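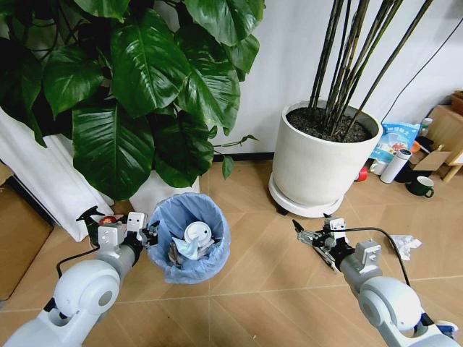

Aisyah Teoh wrote back after the last update to ask whether we were counting every go at the bin or only the good ones. Fair question, and I should have said! We count both, but in separate columns. A go where the paper lands on the floor still gets kept, with a note of what went wrong, and it doesn't go towards the 2000 we promised Burnetti.

So, June. We logged 3092 tidy-up examples at Istbridge, all of them litter into a small lined bin, and 102 had to be thrown away altogether (mostly recordings where the arms and the video had drifted apart — my fault, I'd left an old setting on). The sorting of good from bad is still going on at Wuvamdale, so please don't quote the big number to anyone yet.

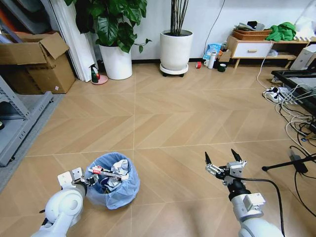 Left gripper over the bin with a piece of litter, Istbridge room.

Light, stiff litter is going well. Soft crumpled paper is slower, and the people driving the arms tell me they lose sight of the fingertips when they come in low over the rim. I've asked them to come in higher and we'll see if the next batch is any quicker.

Money is fine, we're a little under on wages. What I'd like from you is a yes or no on moving the second set of arms over from Jugah — I need to book the van by the end of next week.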